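搬家打包到底用什么胶带?顺便问下跨城搬家哪家靠谱

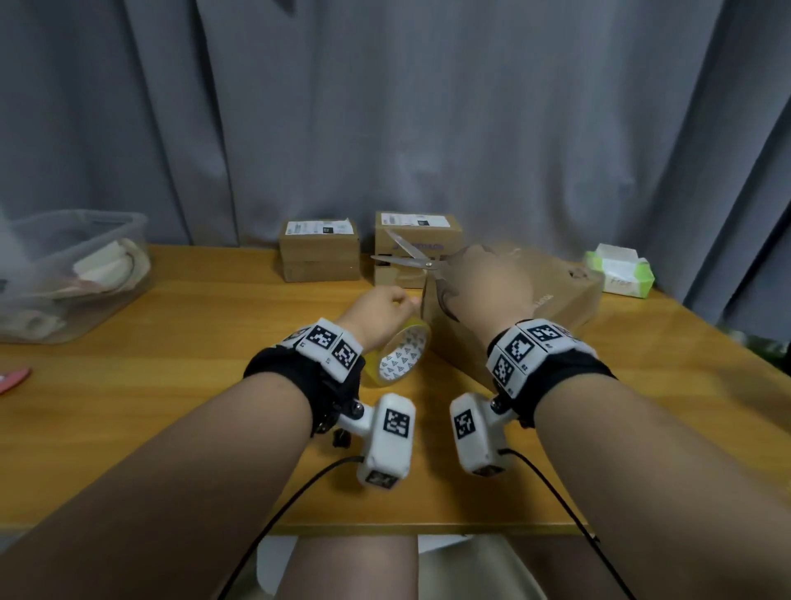 黄胶带配剪刀,先从箱子开始

楼主:南坡小麦
下个月要从老城区搬到Szénási那边的新小区,跨城,两百多公里。两室一厅,书多,厨房东西也多。以前搬家都是同城,叫个面包车跑两趟就完事,这次不敢乱来。

目前问了两家。Hammont报价2000,包车包两个工人,打包自己来。Eltach报1332,也是自己打包,但是拼车,到货时间只说三天之内。差价不算小,可是拼车我心里没底,冰箱和洗衣机都在车上,晚到三天很麻烦。

另外想问打包的事:
纸箱封底要不要贴十字?
书用多大的箱子?
碗碟是竖着放还是平着摞?

有经验的来说说,谢谢。

2楼:退休钳工老范
书千万别用大箱子。我前年搬,图省事买了一批最大号的,装满书以后两个人都抬不动,到楼下底就开了。后来全部换成小箱,一箱控制在20公斤以内,一个人能搬走。

底部我是贴三道,中间一道,两边各一道。十字那种贴法横着那条其实吃不上力。

3楼:kiki_在路上
不同意楼上。十字贴法我用了很多年,从来没掉过底。关键是胶带要往侧面多拉一截,起码一个手掌长。很多人贴到边就剪断,那怎么贴都会开。

4楼:退休钳工老范
回复3楼:你装的什么?衣服被子当然不会掉底。装书你试试。

5楼:kiki_在路上
回复4楼:装的就是书,还有一台缝纫机的机头。箱子好坏差别很大,超市要来的那种单层水果箱,贴几道都没用。五层瓦楞的,一道都够。

6楼:Farken路口
说说搬家公司。Hammont我去年11月用过,车是准时到的,工人也还行,就是上楼费没写在合同里,到了现场才说,每层另算。我住五楼没电梯,最后多付了500。楼主一定让他们把楼层写进去,两头都写。

Eltach没用过,同事用过,拼车,第二天就到了,不过桌子腿磕了一块漆,赔没赔我不清楚。

7楼:南坡小麦(楼主)
回复6楼:谢谢,这个信息很有用。我这边三楼没电梯,那边有电梯,但是物业说搬家要提前预约货梯。我明天打电话问清楚上楼费。

8楼:一锅白粥
碗碟竖着放。每个用纸包一层,像唱片那样立着排,箱底垫毛巾,上面再塞毛巾。平着摞的话,压力都在最底下那个盘子上,路上一颠就裂。

杯子口朝下,里面塞袜子。反正袜子也要带走。

9楼:雨天不洗车
我的建议可能跟大家不一样:先扔东西。跨城搬家是按体积或者按车算钱的,旧书柜、旧床垫运过去的钱够买个新的了。我上次搬完,有六个箱子到现在没拆,里面是什么都忘了。

10楼:退休钳工老范
回复9楼:新的不一定有旧的好。我那个书柜是实木的,现在买一个什么价?运费再贵也得带走。

11楼:雨天不洗车
回复10楼:实木的当然带。我说的是颗粒板那种,拆一次装一次,螺丝孔就松了,到新家晃晃悠悠的。

12楼:Kalkidan Gebretsadik
我在这边住了八年,搬过五次,中文打字慢,说几点。

一,每个箱子写编号,手机里记一个表,几号箱装什么,放哪个房间。只在箱子上写“杂物”等于没写。
二,编号写在侧面,不要写在顶上,摞起来就看不见了。
三,第一天晚上要用的东西单独装一个包,自己背着:床单、毛巾、牙刷、充电器、烧水壶、一卷卫生纸、药。
四,冰箱提前一天断电,把水倒干净,门用胶带固定,但是不要用黄胶带直接贴在面板上,撕下来有胶印。用美纹纸。

13楼:南坡小麦(楼主)
回复12楼:太详细了,谢谢。胶印这个我吃过亏,上次贴在衣柜门上,擦了半天没擦掉。

14楼:一锅白粥
胶印用风油精或者护手霜,敷十分钟再擦。别用刀刮。木头漆面先找个看不见的地方试一下。

15楼:kiki_在路上
楼主问的胶带,我说一下。米黄色和透明的,我用下来粘性没什么区别,主要看厚度和宽度。太薄的一拉就劈叉,找头能找到崩溃。买之前捏一捏,别买那种纸芯特别厚的,看着一大卷,没多少米。

还有就是买个封箱器,带齿的那种,比剪刀快。

16楼:雨天不洗车
封箱器我不喜欢,齿老是割手,而且便宜的卡不住胶带。我一直是用剪刀,剪完把头折一个小三角,下次好找。

17楼:kiki_在路上
回复16楼:那是你买的太便宜了。打包几十个箱子,用剪刀你得弄到半夜。

18楼:雨天不洗车
回复17楼:我又不赶时间,提前两周每天打几箱。

19楼:Farken路口
洗衣机别忘了。滚筒的要装运输螺栓,就是新机器送来时背后拆下来的那几根。多数人早扔了。没有的话找售后配,或者跟搬家公司说清楚全程立着放。我那台躺着运的,到了以后脱水像拖拉机。

20楼:南坡小麦(楼主)
回复19楼:翻了一下抽屉,居然还在,和说明书装在一个袋子里。

21楼:退休钳工老范
那就好。螺栓拧紧以后推一下内筒,不晃就对了。

还有燃气和宽带要提前办。燃气那边要上门关阀,我当时没预约,多等了四天,房东的押金也跟着拖了四天。

22楼:过路的柚子
弱弱问一句,植物怎么办?我也要搬,有一棵很大的龟背竹。搬家公司说不负责植物。

23楼:一锅白粥
回复22楼:提前三天别浇水,土干一点轻很多。叶子用旧床单拢起来,拿绳子松松地绑一圈。最好放自己车上,后排座椅放倒。夏天别放在封闭的货厢里过夜。

24楼:过路的柚子
回复23楼:没有车,看来要请朋友吃饭了。

25楼:南坡小麦(楼主)
更新一下,2026年6月14日。两家都打过电话了。Hammont答应把三楼写进合同,不另收上楼费,总价不变。Eltach那边说三楼要加钱,具体加多少得等工人到现场看,这个我不太能接受。

所以定了Hammont。书全部用小箱,底下按老范说的贴三道,胶带往侧面多拉一截,两位的意见我都采纳了。颗粒板的鞋柜不带了,放在小区群里送人,已经有人来问。

26楼:kiki_在路上
贵是贵点,图个踏实。合同拍照留底,工人来之前把家具四个角也拍一下。

27楼:退休钳工老范
五层箱子再贴三道,装铁都不会漏。

28楼:Kalkidan Gebretsadik
合同里也看一下赔偿那一条,有的公司只按运费的倍数赔,电视和电脑要单独声明价值。货梯预约了没有?我上次忘了,司机在楼下等了一个半小时。

29楼:南坡小麦(楼主)
回复28楼:预约了,上午九点到十一点。赔偿那条我今晚再看一遍,电视准备声明一下。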